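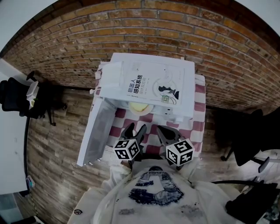
Table with checked cloth and boxed book, brick wall behind

Rellia Reading Room — Stock and Lending Group
Minutes of the meeting held on Sep 2, 2026

Present: Kwame Sarpong (chair), Jyoti Jaiswal (minutes), M. Olter, P. Bukhari
Apologies: none

1. Minutes of the August meeting
Agreed as a correct record. Item 4 to read "returned", not "renewed".

2. Overdue loans
JJ reported 67 items overdue, of which seven are over a year late. Second letters have gone out. Agreed to write off the seven and remove them from the catalogue.
Action: JJ

3. Shelving
The Fodano quote covers three bays at the present depth. PB noted that the atlases need deeper shelves and asked for a revised price. Decision held over.
Action: PB

4. Foreign-language stock
MO proposed a separate shelf mark for Chinese and Urdu titles, now filed by subject with the English stock. KS preferred to keep the subject order and add a language code to the spine label. Agreed, with labels to be ordered in a pack of 100.
Action: MO

5. Loan period
Proposal to extend from three weeks to four. Two for, two against — chair did not use a casting vote. Period unchanged.

6. Any other business
The date stamp sticks at the month wheel. KS to replace.

Next meeting: date to be circulated by JJ.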